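5. Teaching a task by remote control

This section covers recording a pushing task with the Nellow arm and the Ilar hand controller. Read section 4 (Homing and limits) first if the arm has been moved or remounted.
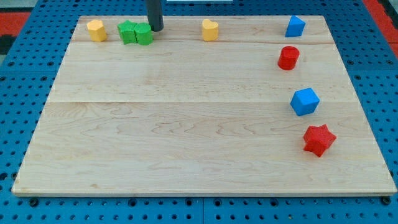 5.1 Before you start

1. Lay the board flat on the pegboard table. It must not rock. If it does, look for a peg or screw head left standing underneath.
2. Fit the pushing rod to the wrist and tighten the collar by hand, then a quarter turn with the key supplied.
3. Put the coloured blocks on the board. They may stand in any order. Leave enough clear wood for the rod to travel without touching a block you do not mean to move.
4. Switch on the arm and wait for the steady green light on the base.
5. Plug in the hand controller. The screen on the control box shows READY.

Note: Blocks of the same colour are told apart by shape, so a spoken or typed instruction must name both. "Push the red star to the blue cube" will be accepted. "Push the red one to the blue one" will be refused if there are two blocks of either colour on the board.

CAUTION: Keep hands off the board whenever the controller trigger is held. The arm follows the controller without delay and does not sense contact at the sides of the rod.

5.2 Setting the rod height

1. Select Set-up > Tool > Height.
2. Hold the trigger and lower the rod slowly over a bare part of the board.
3. Stop when the tip is just clear of the wood. The test card in the lid of the case should slide under it with a light drag.
4. Press SAVE. From now on the rod stays at this height and moves only forwards, backwards and sideways.

If you change to a different board, set the height again. Error 80 means the rod has met something on the way down. Release the trigger, raise the rod from the menu and clear whatever is beneath it.

5.3 Recording a demonstration

1. Select Teach > New. Type the instruction exactly as you will want to give it later.
2. Hold the trigger. Recording begins with the first movement.
3. Bring the rod round to the far side of the block from where you want it to go. Do not cut across other blocks.
4. Push with slow, even movements. A star or a heart will turn if it is pushed off centre. Back away, come in again on the other side and straighten it. Leave these corrections in the recording.
5. When the block has reached its place, draw the rod back until there is a clear gap, then let go of the trigger.
6. Press KEEP or DISCARD.

Note: Discard a recording if a block has fallen over or left the board, or if you carried out a different instruction from the one typed. Do not discard one merely for being slow.

Record at least 7 demonstrations of each instruction, starting from different arrangements. Between recordings, move the blocks by hand with the trigger released. The control box holds 800 recordings, after which the oldest must be copied off before Teach > New will open.

5.4 Playing back

1. Select Teach > Build and wait for the progress bar to finish. The arm cannot be used during this time.
2. Select Run, choose the instruction and stand clear.
3. Press and hold the green button on the control box. Letting go stops the arm at once.

If the rod pushes the wrong block, check the typed instructions for spelling mistakes before recording more. If it stops short each time, look at how your own recordings end. Letting go of the trigger too early is the usual cause.

5.5 Care of the board and blocks

Wipe with a dry cloth. Do not use polish, which alters how the blocks slide. Replacement sets are ordered from Fostley under part number 2644.

Section revised 23/08/2022. Continue to section 6, Copying recordings to a computer.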